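Projects > Deswood > Questions and answers

Deswood: frequently asked questions

These are the questions we get most often since putting the Deswood results up in August. Answers were written by Rodrigo Esteves with corrections from the rest of the Flimen group. If yours is missing, send it to the project address and we will add it when we next update the page.

What is Deswood?

Deswood is a method for training a two-armed robot to handle cloth on furniture: picking it up, spreading it, wiping with it, folding it, moving it out of the way. The training data comes from people using hand-held grippers. No robot is involved until the policy is tested.

What was the main result?

We trained one policy on 900 demonstrations and tested it on a two-arm robot in rooms it had no data from. It finished the full task more often than a policy trained on 333 demonstrations from the same pool, which we expected. The part we did not expect is that most of the gap closed when the 333 were picked for variety of starting position instead of at random. How the cloth lies at the start mattered more than how many times a person repeated the same fold.

We would like to see this tested by others before anyone leans on it too hard. Our pool is small by current standards and all of it is cloth.

Which task did you use for the headline numbers?

Cloth on a tabletop, starting crumpled, with other things left on the table. The robot has to take hold of the cloth, flatten it, fold it twice and leave it near the edge closest to the robot. The other things must stay where they are. If one is knocked over, the trial counts as a failure even if the fold is good.

Why hand-held grippers and not teleoperation?

Speed, mainly. A person holding the grippers can work at close to normal pace and feels the cloth pull. With teleoperation our own people were slower and tended to grab too deep, bunching the cloth under the fingers. Hand-held collection can also be done in any room with a table and a wall socket.

The price is that the person's arms can do things the robot's arms can't. We deal with that in the filtering step, described further down.

How do you know where the grippers are?

Each gripper carries a cube with printed markers on its faces. A camera worn on the head looks down at the work and sees the cubes most of the time. From the markers we recover the position and angle of each gripper relative to the head camera, and then relative to the table.

When a cube is hidden, for instance when one forearm passes over the other, we fill the gap from motion sensors in the handle. Gaps longer than a short pause are cut, and the demonstration is split in two or thrown away.

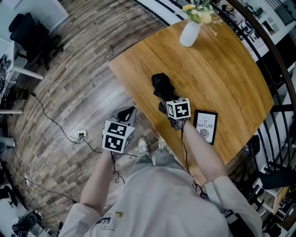

Marker tracking is old and fairly dull technology, and it suits us for that reason. We tried tracking without markers for part of the spring and went back. The markerless version was fine on large movements and poor on small ones, and the last bit of a fold is all small movements.

Do the cables get in the way?

Yes, a little. The grippers are wired for power and data. Collectors are asked to run the cable along the forearm where they can and to check before each recording that it has slack. We have a battery version on the bench but it is heavier at the wrist, and people tire sooner. For now wired is the better trade.

Does the head camera make the policy depend on the collector's height?

It did in the first version. Tall collectors gave a steeper view of the table and the policy picked up on it. We now warp every image to a common viewpoint using the table plane, and we add random shifts during training. After that change we could not find a link between collector height and success rate. The robot's own camera is mounted on a fixed post and gets the same treatment.

Why leave objects on the table?

Because tables have objects on them. Early data was collected on cleared tables and the resulting policy was careless. It swept the arms low and wide, and a vase or a picture frame near the work did not last long. Leaving ordinary items in place during collection was enough to change the behavior. Nobody had to label the items or tell the policy to avoid them. The collectors moved around them and the policy learned to do the same.

We ask that items be things that would normally be there, and that they be shifted between sessions.

What does the filtering step do?

It removes demonstrations the robot could not follow. For each one we solve for the robot's joint angles along the whole path. If the arm would have to go past a joint limit, hit the table or hit the other arm, the demonstration is dropped or trimmed. It also drops stretches where both grippers are idle, because a policy trained on waiting will wait.

The filter runs overnight on one machine. The settings are in the Laur repository along with the rest of the code.

What is Laur?

Laur is the software we use for recording, syncing and filtering. It began as a set of scripts for a different project and some of the names in it still reflect that. It is separate from Deswood, and you can use it with other grippers if they have markers on them. You will need to edit the file that describes the cube size and the offset from cube to fingertips. Please measure the offset yourself, even if you print our parts. Small differences in assembly show up as a steady error at the fingers.

How long does a session last?

We stop collectors after an hour and give them a proper break. Data recorded late in long sessions was worse – more regrasps, and more cases where the cloth was dropped and picked up again. Some regrasps are useful, since the robot will also drop the cloth and has to recover. We keep them unless the collector was plainly just tired, which is a judgment call, and we say so in the paper.

How many people collected the data?

6 people, all members of the group or students working with us. That is a weak point. Two of them fold in nearly the same way and it shows in the robot's style. A wider group of collectors is the first thing we would change.

Where was it collected?

In our building at Gruterstead and in several homes and offices nearby. The test rooms were kept apart from the start, and no demonstrations were recorded in them. We did not change the furniture or the lighting in any of the rooms.

Does it work with dark cloth?

Less well than with light cloth. Folds in black cloth are hard to see because there is little shading to go on. We recorded extra demonstrations with dark cloth, which helped with the first grasp but did not do much for flattening. The typical failure is that the robot takes two layers at once where a person would take one. A depth camera might fix this. We have not tried it yet.

What other failures should I expect?

There are 3 that come up often. The robot may grasp a fold in the middle and never find a corner. It may fold well but leave the cloth too close to the edge, so that it slides off. And on strongly patterned tablecloths it sometimes tries to pick up the pattern. All of these are on the results page with the full trial logs, including the trials where we had to step in.

Can the policy do anything besides cloth?

Not reliably. We tried it on a paper towel and it tore it. We tried a plastic bag and it got further than we thought it would, but we ran too few trials to report a rate.

What do I need to repeat this?

Two grippers with marker cubes, a head camera, a computer that can record both streams, and a two-arm robot for testing. Fingers on the robot should match those on the hand-held grippers in shape and material. We skipped this once, using stiffer pads on the robot, and lost a good deal of performance. Going back to the same pads brought it back.

Will the data be released?

The filtered demonstrations, yes, once the last consent forms from the homes are in. The raw recordings will stay with us because they show people's rooms in more detail than some of them agreed to share.

Can I visit or borrow a set of grippers?

Visits are possible on Wednesday afternoons if you write ahead. We have one spare pair of grippers that we lend out for up to a month. At the moment it is out, and there is a short waiting list.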